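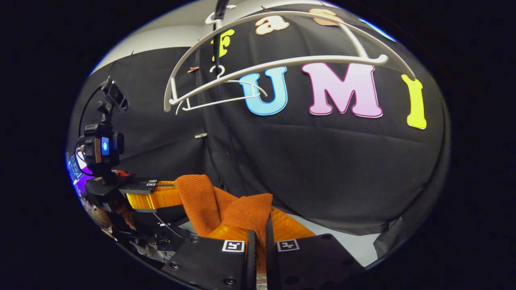
Chapter 4: Breaking Down the Forequarter

The forequarter gives a butcher more choices than any other part of the beast. It holds muscles that work hard and muscles that hardly work at all, and they lie close together, often with only a thin seam between them. Learning to see those seams is much like learning to read: a capital U, M or I in cut-out foam on a black cloth can be picked out at once, each letter by its own edge and colour, while a beginner looking at a side of beef sees one mass of red and white. By the end of this chapter you should be able to name the main muscle groups of the forequarter, find the seams that divide them, and decide which cutting method suits the shop you work in.

What you should already know

You will need the knife work from Chapter 2 and the section on carcass grading in Chapter 3. If you are not yet confident with a boning knife, go back and practise on lamb shoulders before you start on beef. A lamb shoulder has the same basic layout on a smaller scale, and a mistake costs a good deal less.

4.1 Where the forequarter begins

A side of beef is split into a forequarter and a hindquarter by cutting between two ribs. Which two depends on the trade you are supplying. Some buyers want a long forequarter with most of the rib set left on, while others want the ribs to travel with the hind. Always read the order before you make the cut. Once the side has been quartered it can't be put back together, and a rib set cut one bone short may have to be sold at a lower price.

The main regions are the neck, chuck, blade, brisket, shin and rib set. Names vary between countries and even between shops in the same street. In this book we use the common Australian names and give the North American ones in brackets the first time each appears, so that the scotch fillet (rib eye), for instance, is listed under both in the index.

4.2 Hard-working muscles and quiet ones

Cattle carry a large share of their weight on the front legs. They also lower and raise a heavy head all day to graze. The muscles that do this work, mainly in the neck and shin, contain a lot of connective tissue. They are tough if cooked quickly but very good when cooked slowly with some liquid, as the collagen softens and gives body to the sauce.

Other muscles do much less. The oyster blade sits flat against the shoulder bone and is fairly tender apart from a strip of gristle running along its middle. Take that strip out and you have two thin, even pieces that can be grilled. Leave it in and the same muscle is sold as a braising steak – a perfectly good one, but for less money.

4.3 Two ways of cutting

Block cutting means sawing or slicing straight across the muscles to make joints and steaks of a regular shape. It is quick and needs less training. The drawback is that a single steak may contain three or four different muscles with the grain running in different directions, and they won't all be ready at the same time in the pan.

Seam cutting means following the natural lines between muscles and lifting each one out whole. It takes longer, and it leaves more trim that has to be used in mince or sausages. In return, each piece cooks evenly and can be priced for what it is.

Most shops use a mix of the two. Throughout Part Two we follow three businesses that handle the forequarter in different ways. Corkard is a small country shop that buys whole sides and seam cuts nearly everything. Jaiswal supplies diced and sliced beef to restaurants and cares most about even size. Brolgate packs for supermarkets, where 3,000 trays a day have to look alike, and block cuts the chuck for that reason. You will find their cutting sheets at the end of the chapter.

4.4 Before you pick up the knife

Check that the meat is cold and firm. Warm fat smears and hides the seams. Check the hook, the rail and the table, and put on your mesh glove and apron. Have tubs ready for bone, fat and trim, and label them before you start.

Then spend a minute just looking. Press along the shoulder with your thumb and feel where one muscle slides over the next. Find the blade bone by its ridge. Mark the line of the brisket with your eye from the point back to the last rib. Apprentices often skip this and start cutting at whichever end is nearest, which is how good blades end up in the mince tub.

Key terms for this chapter

Collagen, connective tissue, grain, oyster blade, point end, seam, silverskin, trim.

Section 4.5 starts with the removal of the shin, which comes off first in all three shops.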